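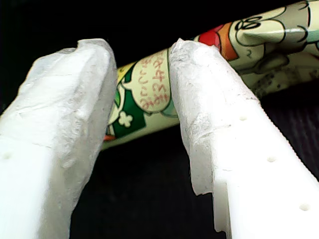 Packers and Sorters Wanted for Our Snack and Sundries Boxes

Surngate is looking for three people to join the packing room in Condavdale through the end of December, and we'd love to hear from you if you like small things put in their proper places. We fill divided trays with a mix of snacks and little household bits, and every tray has to be right before the lid goes on. It's gentle work, but it does ask you to pay attention, and we think it's nicer than it sounds (the radio helps, and so does the company!).

You'd be sorting loose items at the bench, setting each one in its compartment, and putting the leftovers back where the next person can find them. Wrapped corn snacks take a light touch, as they crush if you grab them in the middle, so we'll spend your first morning on those until you feel easy with them.

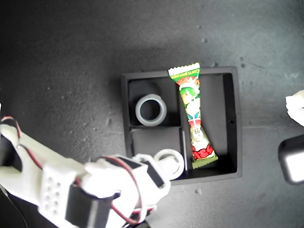
A corn potage snack in the large side of a divided tray.

You don't need any experience. Tidy hands, decent eyesight (glasses are fine) and a bit of patience will get you a long way. Shifts are 5 hours, starting at 8:30 in the morning, with a proper break in the middle and tea, coffee and more biscuits than is good for us. Please tell us ahead of time about any food allergies, and we'll talk through what you'd be handling.

Tape, rings and other odds and ends come through the same bench as the snacks, and they're often what slows a new packer down. 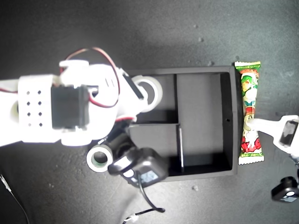

Naima Hamdy wrote to us that she spent her first week putting everything in the big compartment, and that once she began with the small ones the rest of the tray nearly packed itself. She'd like new people to know it gets quicker.

To apply, send a few lines about yourself to Roxana Sotelo at the Surngate front office, and say which mornings suit you. A résumé is welcome but you can skip it. We reply to everyone within 14 days, and we'll invite you in to try a tray or two before you decide.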